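Clirkside notebook: paid accounts, first proper end-to-end run
30/05/2019

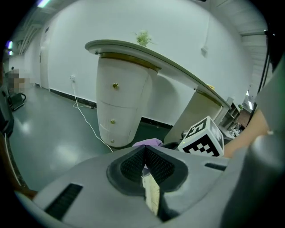
Padded jaw with a small, flat, cream-colored piece in it.

Carrying on from the last entry, where I'd got as far as the payment screen opening and then closing itself again. Fixed! It was the return address. The app was sending people back to the old profile page, the old profile page no longer exists in the test build, and so the whole thing folded up without a word. One line changed and the paid account now goes all the way through: tap the button, pick a plan, pay with a test card, come back to your own profile with the new mark next to your name. I did it over and over just to watch it work.

Set-up, for whoever picks this up next: Clirkside test build on both phones, Jiltard handling the payments in test mode, Tanico holding the account records, and the site itself on the spare server (same password as last time, it's on the shared sheet). The live site has not been touched. Please keep it that way until the refund part is done, see further down.

Loaded 200 made-up accounts into Tanico so there'd be something to look at besides my own face. Most are free accounts, the rest a mix of monthly and yearly. The import script is in the tools folder and it now skips blank lines, where it used to stop dead at the first one and leave you with half a database. Run it with the dry option first. I forgot and had to wipe the table.

Timing. I was really pleased with this. From the payment being accepted to the mark showing up on the profile used to take 65 seconds on the old polling set-up, and that was long enough that our testers kept tapping the button again. Switched over to letting Jiltard send us a notice when the payment clears, and now the mark shows up in 2 seconds on the office network. I haven't tried it on a poor phone signal yet. The stairwell would be a good place for that, the signal in there is awful.

Tapping twice is still a worry though. I tapped the pay button as fast as I could on the bigger phone and got charged twice (test money, no harm done). On the smaller phone it wouldn't do it whatever I tried, and I suspect that's only down to the phone being slower to redraw. The button needs to go gray on the first tap, and on the server side we should refuse a second charge for the same account and plan inside a short window. Jiltard has a field for this, a key you make up yourself and send along with the charge, and if the same key turns up again they hand back the first result. We've had that field sitting empty the whole time. Going to fill it in from the account number plus the time the screen was opened.

Pricing, the part everyone has an opinion on. The store takes its share when somebody signs up inside the phone app and doesn't when they sign up on the website, so we either charge a different price in each place or eat the difference. I put both versions in as switches so we can look at them properly before arguing. Version A has one price everywhere. Version B has a higher price in the app. My own feeling after clicking around in both is that B looks bad the moment you see the two prices side by side, and people will see them side by side, because half our users have the site open at work and the app on the way home. But A costs us money every month for as long as the thing runs. Still thinking. The switch is called price_split and it's off by default.

Check the store rules before we write any text in the app that mentions the website price. I don't know what's allowed and I don't want to find out by having the build turned down.

The mark itself: tried it in the three colors from the design folder. Green reads well on the white background and vanishes on the dark one. Orange looks like a warning. The plain dark blue is the best of them but sits too close to the link color, and on a small screen it looks like part of the name is clickable. A thin outline might do the trick. At 16 pixels the shape turns to mush anyway, so it needs a simpler drawing for the comment lists, and I'd love to see what a plain filled circle looks like there.

Bigger question that came up while I was staring at it: what does the mark say? If anyone can buy it, it says you paid. The town offices and the library already have a mark of their own, given out by hand, and that one says we checked who they are. The two can't look alike. In the current build they're the same drawing in different colors, and I mixed them up myself while testing, with the color key open in another window. I'd keep the hand-given mark as it is and make the paid one look nothing like it. Strong vote for that from me.

Shirima came up again as the way to send receipts. Tried it this afternoon and it's lovely to work with, the first receipt went out with hardly any set-up. The template editor is so much better than what we have. Two snags: accented letters in names came out as question marks (our end, I think, the export from Tanico isn't in the right encoding) and the yearly receipt says "per month" in the footer. That second one is mine, I copied the monthly template and never changed it.

Canceling. Works from the website. From the app it says "done" and then the plan is still active on the next refresh. The cancel request reaches our server, I can see it in the log, but it gets passed to Jiltard with the plan name where the subscription number should be. Haven't fixed it, ran out of afternoon. It must be fixed before anyone outside this room gets the build.

Refunds not started at all. There's an empty page with a title on it.

Things to do:
Gray out the pay button on first tap
Fill in the repeat-charge key
Cancel from the app, send the right number
Encoding on the Tanico export, then test Shirima again with long names and accents
Fix the footer on the yearly receipt
New drawing for the paid mark, small size first
Stairwell test on both phones
Store rules on mentioning prices
Refund page

If the cancel and refund parts go as smoothly as the payment notice did, a small group of real users in July looks quite possible. The test build is running on the spare server overnight, logging turned up to full, so don't restart it.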